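Janeiro, quase meia-noite

Disse que ia escrever só duas linhas e já sei que não vou cumprir. Passei a tarde inteira às voltas com a secretária, por culpa do Mudassar e do método dele. Ou por culpa minha, que lhe dei ouvidos ao almoço e vim para casa convencida de que a minha falta de concentração se resolvia com um pano e duas caixas.

O método chama-se Clesby. Vem num livrinho de 159 páginas, que ele me emprestou com passagens sublinhadas a lápis, e diz que uma mesa de trabalho deve voltar ao «ponto de repouso» ao fim de cada dia. O ponto de repouso é o portátil fechado, a caneta paralela à margem da mesa, a superfície limpa. Vinte minutos por dia, garante o autor, e ao fim de três semanas a pessoa trabalha melhor. Melhor quanto, não diz. Procurei. Há um capítulo inteiro chamado «Resultados» em que não aparece um único resultado, só cartas de leitores muito contentes com as suas gavetas.

Mesmo assim comecei. Tirei os papéis todos para cima da cama: recibos, a garantia da máquina de lavar que já morreu, três cadernos começados e abandonados mais ou menos na mesma página, um envelope da Calcombe que eu jurava ter devolvido. Limpei a madeira com o produto que comprei no verão, o Udov, que prometia «devolver a vida» às superfícies. Cheira a laranja artificial e faz exatamente o que faz a água com um pingo de detergente. Gastei nele mais do que no almoço de hoje e hei de usá-lo até ao fim por teimosia.

O portátil foi o primeiro problema. O livro manda fechar a tampa, com um certo cerimonial, devagar, respirando. Eu nunca fecho a minha até ao fim. Fica sempre a meio, como quem vai à cozinha e volta já, e às vezes volto dali a dois dias.
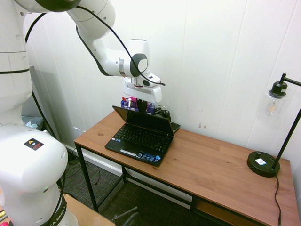 O portátil a meio caminho do ponto de repouso. Os autocolantes ficam.

Os autocolantes mereceram discussão com o Mudassar ao telefone. Ele acha que são «ruído visual», expressão do livro, página sublinhada, claro. Eu acho que são autocolantes. Tentei levantar o canto de um com a unha e desisti logo, porque ia passar o serão a esfregar cola e a cheirar a laranja. De resto, se a minha atenção depende de haver ou não um bocadinho de papel azul debaixo do pulso, então o caso é mais grave do que o Clesby consegue tratar.

Perguntei-lhe há quanto tempo ele próprio segue o método. Respondeu que segue «os princípios». Conheço a mesa dele. Da última vez que lá estive havia uma chávena dentro de outra chávena dentro de uma taça. Não comentei, mas fiquei com a informação guardada para quando fizer falta.

Depois veio a parte das canetas. O autor admite uma, no máximo. Uma caneta! Escreve-se isto e imprime-se e vende-se. Eu sublinho a uma cor, corrijo a outra, faço as listas de compras com o que estiver mais perto e gosto de ter um marcador que ainda cheire a marcador. Experimentei uma por uma nas costas da garantia da máquina de lavar, que assim ainda serviu para alguma coisa, e deitei fora as que já só riscavam o papel sem deixar tinta. Foram bastantes. Reconheço que nisso o livro tem alguma razão, embora a minha mãe já me dissesse o mesmo e não cobrasse nada.

A Ren, que é a aplicação que vem com o livro (há sempre uma aplicação), pede que se tire uma fotografia mental da mesa e se dê uma nota de zero a 300. Porquê 300, não explica. Dei 140, achei pouco, passei para 200, e a aplicação respondeu com uma folhinha verde a crescer. Voltei atrás e pus 12. A mesma folhinha. Fiquei bastante tempo a olhar para aquilo e depois apaguei a aplicação do telemóvel, e com essa decisão arrumei mais do que com o pano.

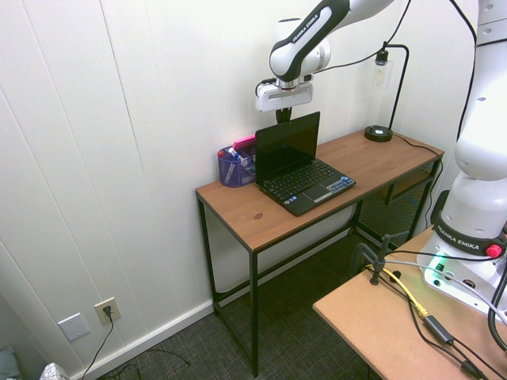 A teoria do Mudassar é que eu resisto porque gosto da desarrumação, e que a desarrumação me serve de desculpa para não acabar a tradução. Pode ser. Também pode ser que a tradução seja má, que o original seja pior, e que ninguém no mundo precise de um manual de jardinagem escrito por um homem que detesta plantas. Mas admito que a mesa ficou com outro ar. O copo de rede azul foi para junto da parede, com as canetas sobreviventes ao alto e aquela coisa cor-de-rosa debruçada para o lado do portátil, que já endireitei e que torna a cair. O candeeiro ficou ao canto, atrás, à direita. O livro proíbe candeeiros de lâmpada à vista por «dispersarem o olhar», e eu gosto de ver o filamento, portanto o olhar que se disperse. O fio é que me irrita: atravessa a mesa por trás e cai pela borda, e não há filosofia de arrumação que me explique como se esconde um fio sem mudar a tomada de sítio.

Ainda pensei no nó da madeira, o escuro, perto do canto da frente. Esfreguei-o com o Udov durante um bom bocado convencida de que era café. Pelo menos fiquei a saber que não era, e que conheço mal um móvel ao qual me sento todos os dias.

Jantei sopa. Sentei-me depois a trabalhar, para ser justa com o método e lhe dar a sua oportunidade. Traduzi uma página e meia, que é o que traduzo com a mesa suja. A meio parei para procurar um recibo de que precisava e que, da parte da manhã, sabia perfeitamente onde estava: debaixo do dicionário, à esquerda, um bocadinho de fora. Agora está «no seu lugar», isto é, numa das duas caixas. Abri as duas. Na primeira estavam os cadernos. Na segunda estava tudo o resto, por uma ordem que à tarde me pareceu evidente.

O Mudassar mandou mensagem há bocado a perguntar se já me sentia mais leve. Respondi que me doíam as costas. Ele disse que isso vem no livro, e vem mesmo, fui ver: «um certo cansaço inicial é sinal de que o espaço está a reagir». Assim também eu escrevia um método. Se dói é porque funciona, se não dói é porque já funcionou, e a quem se queixar manda-se uma folhinha verde.

Dou-lhe as três semanas, para depois ele não dizer que não tentei. Vou apontar as páginas traduzidas cada dia, na última folha deste caderno, sem notas nem comentários. Hoje: uma e meia.

A cama continua cheia de papéis. Esqueci-me completamente deles e são horas de dormir. Vou passá-los para a cadeira.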